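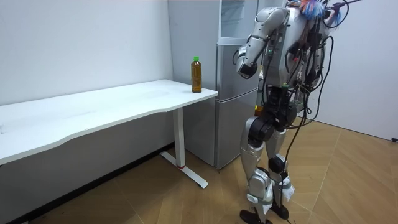

Tumside, 3 Sep 2020

I get a lot of the same questions about Willer, so I finally sat down and typed up the answers. I'll add more as they come in. If yours isn't on the page, send it over and be patient with me, I'm slow at email and even slower when something is in pieces.

## The basics

**Who is Willer?**

Willer is the humanoid I've been building in our shared workshop, and the name is painted on the crate the first leg parts were stored in. Two arms, two legs, silver and white shells, a great big mess of black cable down the back. Mulligan is the software side (the part that decides where the arm goes and when), and people mix up the two names constantly, including me.

**Are you an engineer?**

Nope! I fixed sewing machines for 18 years. Motors, belts, timing, tiny screws rolling under things. A lot of that carries over. The math didn't, and I had to borrow plenty of help for it, mostly from Siobhán Tully, who wrote the first version of the balance code and still answers my texts about it.

**What's with the tassels on top?**

Blue, orange, pink and white, and I love them. They came off a bike handlebar kit. I may add more.

## The bottle job

**What are you working on right now?**

Picking a bottle up off the desk. The target is a plain plastic drink bottle with a green screw cap, standing near the corner at the right end of the desk. Willer stands on the floor next to it and has to get the arm from folded up by the chest down to the bottle and close on it without shoving it over the side.

**Why a full bottle? Wouldn't an empty one be easier?**

An empty one is worse! Breathe on it and it slides. A full one stays put long enough for the fingers to close, and you learn something about the wrist too, because the load is real. I use tea, the brown kind, with the cap screwed on tight. Please screw the cap on tight.

**Why does the arm start so high up?**

I like a start pose that's well clear of the tabletop. The elbow is bent hard and the gripper hangs down in front of the chest, so the first move is down and out, and the hand never has to come up past the edge of the desk. My earlier start pose had the arm hanging straight at the side. It clipped the desk in March and I spent 2 evenings putting the wrist back together.

**Does it work?**

My best run so far is 4 good grabs out of 10. The misses are nearly all the same miss: the hand arrives a little too close to the body and nudges the bottle with the back of the gripper. I think it's the shoulder. Siobhán thinks it's my measurements. We'll see!

**Why practice next to a fridge?**

That's the corner with the space. Long term I'd like Willer to open the door and put the bottle away, but handles are a whole other headache and I'm not starting on them until the desk part is boring.

## Building one yourself

**What are the legs made from?**

The joints are Atorer actuators, the chunky black ones at the hips and knees. I bought mine used. The shin covers are my own, and there's white wrap around the lower part of each leg.

**How do you keep the cables from snagging?**

Badly. I leave them in loose loops down the back and side so the shoulders can move, and one long one still trails off the hips onto the floor. Leave yourself more slack than you think you need, then tie it somewhere near the hips. If you've got a tidier way that doesn't pull when the torso turns, I would really like to see a sketch.

**What does the green light mean?**

On Willer, the little green one by the left shoulder means the torso board has power. It doesn't mean the arm is safe to stand next to. I treat the arm as live any time the battery is in.

**Will the feet scratch a wood floor?**

Mine haven't so far, and our floor is patterned parquet that I'd be in big trouble for ruining. Check for grit under the soles before you start. I run a damp cloth over them.

**How long did the build take?**

Around 18 months of evenings, with a long gap in the middle when I was waiting on a knee.

**Can I get the plans?**

The shin covers and the wrist block, yes, just ask. The torso is on its second redesign and the drawings don't match what's bolted together, so I'm holding those back for now.

**Can I come see it?**

Sure, but write first. Wear closed shoes, and stay behind whoever has the stop button.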